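Shed log, 29/10/2021

Toothpaste, then.

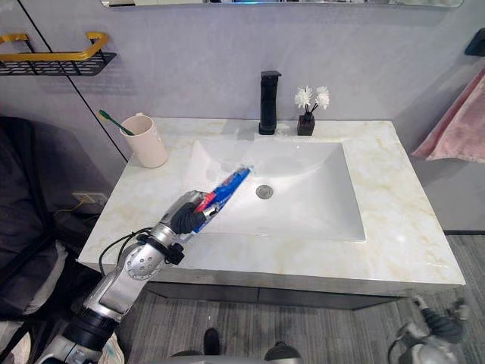 Morning

Coffee, then an argument with a connector. The left wrist cable has to go somewhere, and every place I put it turns out to be the place the arm wants to be next. At the moment it leaves the wrist in a big lazy loop and comes back along the upper segment. Edin Matić, who wired the thing, calls this a service loop. I call it a coat hook. It has now caught the tap lever, the drawer pull on the bench and my sleeve, in that order, and my sleeve came off worst.

I've moved the clip four centimetres towards the elbow. We'll see. I said the same in July about the other clip, and that one is in the vacuum cleaner.

Zorica rang while I was under the bench to ask if I was still bringing the good ladder back. I said yes in the voice of someone who knows where the good ladder is. She then asked how the robot was. Zorica Kovačević has known me long enough to ask after it the way you'd ask after a brother-in-law who has gone into crypto.

Read through the Petkov board settings again over a second coffee. The manual is laid out so that the fact you need is always in a footnote to the chapter before. I have started writing page numbers on the shed wall in pencil, and the wall is now the better manual.

Late morning

Long session on grip. The left hand will hold a full tube well enough. The trouble is that a tube of toothpaste is a different object every time you touch it. A bolt is a bolt. You can teach a hand a bolt and go and have lunch. Toothpaste has a stiff end and a floppy end and a middle that wanders off, and the software sees all of it as one tidy cylinder, which is how I know the software has never shared a bathroom.

Down near the crimp seems the better place to take hold, with the cap end out over the basin and tipped up a bit. Hold it by the middle and you are really just squeezing it. I dropped the closing force two notches, then put one back when I lost my nerve. Teodora Babić thinks the fingers should close in sequence, outside one first. She explained it to me with a banana. I followed the banana but not the code, so she is sending me her version, and I'll run it against mine and pretend I had something similar.

(There are two Teodoras in this project. Teodora Kadrić does the mechanical side and Babić does the software, and both answer to Teo and both reply to messages meant for the other one. I once got a very thorough answer about bearing preload to a question about file names. It was good advice, too. I used it.)

Note to self: the basin is a rotten colour for this. White bowl, white counter, mostly white tube, and a shine on everything from the lights overhead. The stripes on the tube are doing more for the vision side than three weekends of my tuning did. I could put a coloured mat in the bowl, but then I'd have built a robot that can find toothpaste on a coloured mat, and I already have one of those. It was last year's.

Lunch

Cheese sandwich, standing up. Alby Prendergast came by to borrow the crimping tool and stayed for an hour and a half to watch, which he does with his arms folded, like a man at someone else's barbecue. Alby's view is that a person could simply brush their own teeth. I said it wasn't for brushing teeth, it was for learning to handle soft packaging in a small space. He said that was a lot of words for toothpaste. He left without the crimping tool.

Afternoon

Worked on the right hand, or at least on persuading it to stay out of the way. When the left arm is busy, I want the right one to hang down beside the vanity and mind its own business. My parked position has it low and pointing at the carpet, fingers down. It looks sulky but it's clear of the cupboard front, and I can live with sulky. The old parked position had it up at chest height, where it met the counter edge with a noise I'd prefer not to hear again. There's a scuff on the silver housing. Kadrić spotted it from a doorway.

She also wants me to redo the wrist joint. Her case is that the housing runs out by a hair as it turns and that I've been correcting for it in software like a coward. Both parts of that are fair. The new bearing seats are on order from Groltstead, who have acknowledged my email and said nothing since. I ordered 144 of the little cap screws from them at the same time, that being how many come in a box, and I need eight. If anybody wants cap screws, now until the end of my natural life, I'm in most evenings.

Dristdale wrote back about the fingertip pads. They can do a softer one in the same black, longer wait, dearer than I'd like. I've asked for a set for the left hand only. If it works I'll be asking for the right hand by Christmas and wishing I'd done them together and saved the postage. I know this already and did it anyway.

The next item on the list is the cup with the toothbrush, back left corner. I measured the reach with a tape and the arm should get there, but it would have to come in under the shelf, and the shelf rail is just the sort of thing the cable loop dreams about at night. Approach from the front, then, low over the bowl, and up at the last moment. I drew this on the back of the Groltstead invoice. On paper it's lovely. Flowers are on the other side of the tap, so those at least are safe from me until I start on the towel.

Evening

Edin on the phone after tea. I told him about the clip and he was quiet for long enough that I checked we were still connected. Then he said the cable ought to run inside the segment, that he'd said so at the start, and that there is a channel in there made for that very purpose. There is. I looked with a torch. It's got a pencil stub in it, and the pencil stub is mine.

So tomorrow the arm comes apart at the elbow, the cable goes in the channel where Edin wanted it, and I get my pencil back. He thinks two hours. Edin's two hours are a unit I have met before, and I've told Zorica the ladder will be the day after.

Also to do:
Label the spare fuses, the ones in the Sastis tin, before somebody takes them for the blown ones, which are in the other Sastis tin.
Send Babić the grip logs, and check it's Babić.
Charge the torch.
Look for the ladder.

Alby has just texted to say he forgot the crimping tool. He's coming round for it in the morning and wants to know if there'll be sandwiches.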